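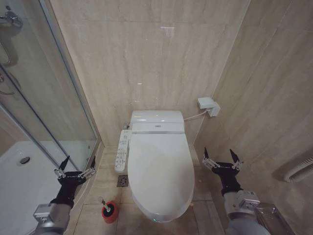
Progress report to the Wetine Fund: reclaimed timber flooring for homes and small halls

Period covered: July to the present
Report date: Jan 22, 2023

Where we are

The short version is that the floors are going down, they look lovely, and we are a little behind on the finishing. The grant was for three things: getting the drying shed at Presow working properly, testing which finishes hold up on old boards, and laying reclaimed floors in real rooms that people walk on every day. The first is done. The second is nearly done and has been far more interesting than I expected when I wrote the application. The third is well under way, with 14 rooms laid and lived on.

I have kept this in the same order as the plan you approved, so you can lay the two side by side.

The drying shed

Our timber comes mostly from old barns and a closed weaving mill, and it arrives in every state you can think of. Some boards have been under a good roof for a century and could be planed tomorrow. Others have been stacked in a yard and need months. Before the grant we were guessing, and we had two floors open up over their first winter with gaps you could post a letter through.

The shed now has proper racking, a slow fan at each end and a decent moisture meter with the long pins. Every board gets read in three places and the reading is chalked on the end grain. We don't let anything out until it has held steady for a fortnight. It sounds dull, and on a cold morning it is, but I can't tell you how pleasing it is to pull a board off the rack and know what it is going to do.

We have put 451 square metres through the shed so far. Oak makes up most of it, then pine, with a small and very handsome pile of elm that everyone has their eye on.

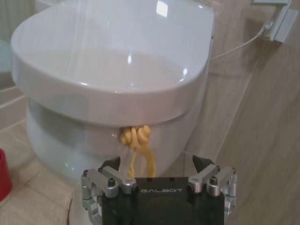 Wastage was the figure you asked us to watch. It is running higher on the pine than we planned, mostly from nail holes that have gone black and soft right where the tongue needs to be cut. We have started cutting those boards narrower and selling them as a mixed-width floor, and people seem to love it. The short ends go for thresholds and stair nosings. What is left after that heats the workshop.

Testing the finishes

We made up test panels in four finishes: hard wax oil, a plain linseed oil, a water-based lacquer and an old-fashioned soap finish. Each panel got the same treatment, which was a week by the workshop door with everybody's boots on it, then a tray of water left to stand overnight, then red wine, then a hot mug.

The lacquer kept the water out best, as you would expect. It also scratched white on the soft pine within days, and there is no mending a small patch of it without the join showing. The hard wax oil did nearly as well with water and can be touched in with a rag, so it has become our usual choice for kitchens and hallways. Linseed looks glorious on oak and takes an age to dry. We only offer it to people who can stay out of the room.

The soap finish is the surprise. I had put it in more or less to make up the numbers, and it has turned out to be the favourite of nearly everyone who has walked on it barefoot. It needs regular washing with soap flakes and it marks if you leave a spill, but it washes back beautifully and the wood stays pale. Two households have chosen it for bedrooms and a third wants it in the sitting room (I did warn them about the dog).
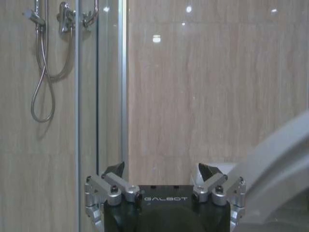 One panel of each finish is being kept on a south-facing windowsill to see how the colour shifts. I don't want to say much about those before they have had a summer.

Laying the floors

Drunia, our fitting partner, took on the laying from the start and have been a joy to work with. They had mostly done engineered boards before this, so there was some learning to be done on both sides. Old boards vary in thickness even after planing, and the first room took far too long because the fitters were packing each board from below. We now sort by thickness in the shed and bundle them to match. The last three rooms went down in less than half the time of the first.

The largest floor is the upstairs hall on Szczepańska, which had chipboard under old carpet and a joist that needed replacing before anything else could happen. The joist was not in our budget and the owners paid for it themselves. The oak there is the widest we have, and it was fixed with cut nails through the face, as it would have been in its first building. The echo is much softer now and the choir have told us so at length!

We left an expansion gap of 14 millimetres at the walls in the hall and a smaller one in the bedrooms, all hidden under skirting. So far there has been no cupping and only one squeak, by a radiator pipe, which has been seen to.

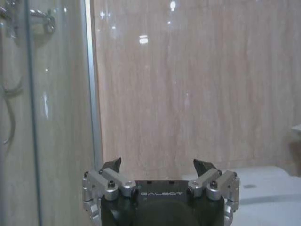 Britta Ruppert

Money and timetable

Spending stands at 69 per cent of the grant. The shed came in under what we had allowed, mainly on the racking, which we built from our own seconds. Finishes and sanding belts came in over. Belts in particular - old floors eat them, and one missed nail will finish a new belt in a second. I would like to move the saving from the shed line across to cover this and will send the form separately. The total does not change.

On time, we are five weeks behind with the finishing. The cause is the cold. Oil will not cure in an unheated room, and we had three rooms standing sanded and bare until their heating was back on. Two are now oiled. The third will follow as soon as the new boiler is in.

What comes next

There are six rooms still to lay, all of them pine, and the boards for four are already bundled. After that comes the care leaflet, which I would like to have ready before we hand over the last floor. It will cover sweeping, felt pads, what to do about a spill and how to touch in a worn patch, and it needs to fit on two sides.

We are also planning an open day at the Presow shed in July, with places for 40 people in two groups. There will be boards to handle, the test panels to scratch at, and a chance to try sanding and oiling a piece to take home. It would be lovely to have someone from the fund there.

The moisture readings, the room list and the receipts up to the end of last month are in the attached folder. The elm is still on the rack and doesn't have a home yet, so if you have thoughts on where it ought to go, please send them over with your comments on the report.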